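Home again, and too full of tea to sleep, so I may as well write it all down while the fan on the workstation is still humming beside me.

I have been at the gripper comparison since lunch. The plan (my plan, so I can't complain to anyone) was to put the Parno and the Sikder through the same set of simulated pick-ups, same arm, same controller, and find out which one we should spend real money on before December. Vernside only has the budget for one, and I've been leaning toward the Parno for weeks, mostly out of affection, I think. It has those long thin fingers and it moves so nicely. The Sikder looks like something you would use to pull fence posts.

The morning went to the controller. I had the gains wrong on the wrist joint and the whole arm was shivering like a wet dog every time it slowed down, and I spent far too long blaming the gripper model for that. Then I found the damping value I'd typed in last month, a 60 where there should have been a 2, and after that everything settled down and I felt both very clever and very foolish. I ate a cheese sandwich standing up to celebrate.

By the afternoon I had the batch going properly, 1000 tries for each gripper on the kitchen layouts, and the Parno did well there, better than I'd dared hope. Cups, spoons, the little jars — it picked them up as if it had been doing it all its life. I was ready to write the email. I had in fact written the first line of the email.

Then I moved on to the bedrooms, and oh dear. Soft surfaces are a different world. A table pushes back when a fingertip touches it and a mattress doesn't, or not in the same way, and the way our simulator fakes it is a bit of a muddle to begin with. I picked one layout to look at closely, the bed with the tennis racket on the white sheet and the closed laptop over on the patterned blanket, because between them they ask for nearly everything I worry about. The racket has a handle you can get hold of if you come at it squarely. The laptop is lying flat and shut, so there's hardly any edge to get under, and there's a little silver bar of a thing so close to the laptop's lid that a wide finger coming down for one is likely to bother the other.

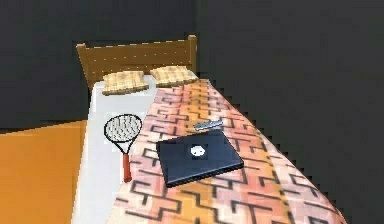
Houshang Bakhtiari thinks I am asking the wrong question altogether. He rang while the second batch was loading and told me, very kindly and at great length, that on soft ground the fingers matter much less than how the arm comes down, and that I could put the best gripper in the world on a bad approach and it would still plow straight into the blanket. He would fix the approach first, he said, and only then compare. He also said that anybody who picks a gripper from kitchen results deserves what they get, and I went rather quiet at that, what with the email sitting there half written.

I grumbled for a while after we hung up, and made the tea, and then of course I went and tried it his way. I slowed the last bit of the descent and let the arm give a little when it feels contact, so that it stops pushing once it has arrived. It took me until nearly eight to get it behaving. The Sikder improved more than the Parno did, which I didn't want to see. Those thick blunt fingers sit on the sheet and slide along it, where the thin ones like to dig. The Parno is still ahead on anything small, though, and I don't believe the Sikder will ever be much good at the silver bar, whatever I do to the approach.

There is the Losance camera to think about too. I've been running everything with perfect positions handed over by the simulator, and that is a kindness real life won't be doing us. A dark shiny laptop lid is just the sort of surface I'd expect a depth camera to make a mess of, and the mesh of racket strings can't be much better. I ought to add some noise before I believe any of my own numbers.

So I've deleted the email, and set 3000 more tries going overnight with the new descent, both grippers, all the bedroom layouts. The progress bar says it will be done before breakfast. I've left the window open a crack so the room doesn't cook, and I must remember to ask Houshang what stiffness he uses for his mattresses, as I forgot to while he was telling me off.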